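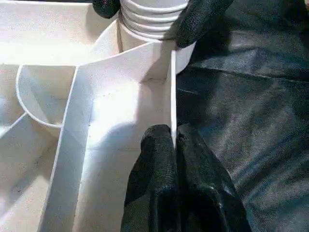

A white organizer tray with its dividers, Putik open day, Thursday.

The tour started at 2 with 60 of us, split between the tray room and the packing hall. I went to the trays first. Pin-yu Hsiao runs that side and kept it short - the tall dividers are for long utensils, the rounded compartments for small things you scoop out by hand. Putik sells the trays under the Momemero name, 137 versions so far, nearly all in white. I asked about cleaning the corners and she said a soft brush. Coffee was in the hall afterward, and the last bus left at 5.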